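Speaker notes – What a small film awards night costs, and who pays
Spring meeting of regional festival organizers, Trarberg
2019-03-31
Slot is 25 minutes plus questions. Skip the section on streaming if we start late.

SLIDE 1 – Title
Say hello, thank the hosts. Say who I am: I have run the entries desk and then the budget for the Kiltura Short Film Awards. I don't work on the stage side, so questions about hosts and music should go to somebody else.
Ask for a show of hands: who runs an awards event with a jury? Who runs one with a public vote? Who does both?

SLIDE 2 – The event in short
Kiltura is a one-night event for films under 20 minutes. We took 1012 entries this year. The jury saw 206 of them. We gave out 14 prizes, including the two for student work.
The hall in Kiltura seats 640. We have filled it twice. This year we did not, and I will get to that.
Pause here. People usually want to write down the entry number.

SLIDE 3 – Where the entries go
Every film is watched in full by two first-round viewers. If they disagree by more than three points, a third viewer watches it. Then the list goes to the jury.
First-round viewers are paid by the film. The rate went up in March and it is now the second biggest line in the budget after the hall. I think it is money well spent. Before we paid, the scores came in late and a lot of them were the same number.

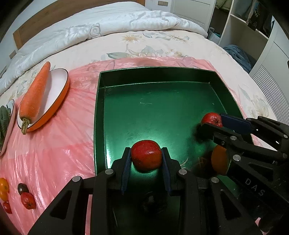
The jury meets in person for two days. We tried doing it by video call one year and the discussion was thin. People voted and logged off. In one room they argue, and the results are easier to defend when a filmmaker writes in to ask why they were left out.
They do write in. We answer all of them with the same short letter and we don't send the scores.

SLIDE 4 – The money
Put the table up and leave it up for a minute before talking.
Entry fees cover less than half. The rest is tickets, the town grant and sponsors. Our main sponsor for three years was Jenent, and they paid for the stage and the lights directly, so that money never went through our books. It made our budget look smaller than it was. When they left, we had to find 3000 for lighting alone, with five weeks to go.
Lesson for the room: put gifts in kind in the budget at full price, even if no money moves.
If asked why Jenent left: their plans changed, we are on good terms. Don't go further than that.

SLIDE 5 – The program on the night
The show used to run three hours and ten minutes. Now it is two hours flat.
What we cut:
Speeches by sponsors. They get a page in the printed program and a clip before the doors close.
Reading out the full list of nominees in the technical categories. The names are on screen.
The second music number.
What we kept: a one-minute clip from every winning film. Audiences tell us this is the part they came for. Clips have to be cleared ahead of time, and the form for that goes out with the nomination letter – we used to send it later and always had two or three missing on the night.

SLIDE 6 – Streaming (skip if short of time)
We streamed the show for the first time this year. Peak was low, but it stayed steady, and most of it came from families of nominees who could not travel. I would do it again with one fixed camera fewer. Sound matters more. Take a feed from the desk and don't rely on a room microphone.
Did the stream hurt ticket sales? I don't know. The hall was down on last year, but the Mishra festival had also moved to the same weekend, and they draw from the same towns.

SLIDE 7 – Guests
We pay one night for each nominated director who lives outside the region. There were 37 this year. Hotel rooms in Kiltura run out fast, so we also book rooms in private homes and holiday lets. Get the cancellation terms in writing. Give guests the address, the name on the door and a phone number that will be picked up after midnight.
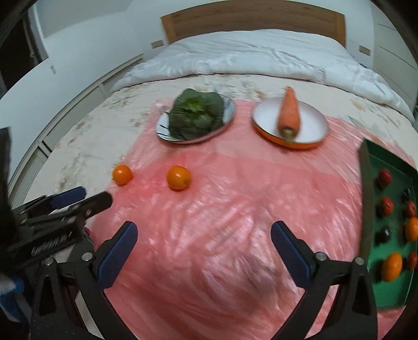 Bedroom with a light oak headboard and a tall white wardrobe.

Travel is not covered, except for students, who can claim a train ticket. We state that on the entry page and again in the letter. There are fewer arguments now.

SLIDE 8 – What we are changing next year
Entry window closes two weeks sooner.
One date agreed with Mishra before either of us prints anything. First call is already set up.
Student prizes go first in the running order. A few of the student crews had to leave for the last train and missed their own category.
No public vote. We looked at it and decided we could not check it properly.

SLIDE 9 – Questions
Budget template is on the handout table. If the copies run out, leave an email address on the sheet by the door.
Likely questions: fees for late entries (yes, double), subtitles (required for every film not in English), whether jurors can have a film in the program (no, and that includes crew credits).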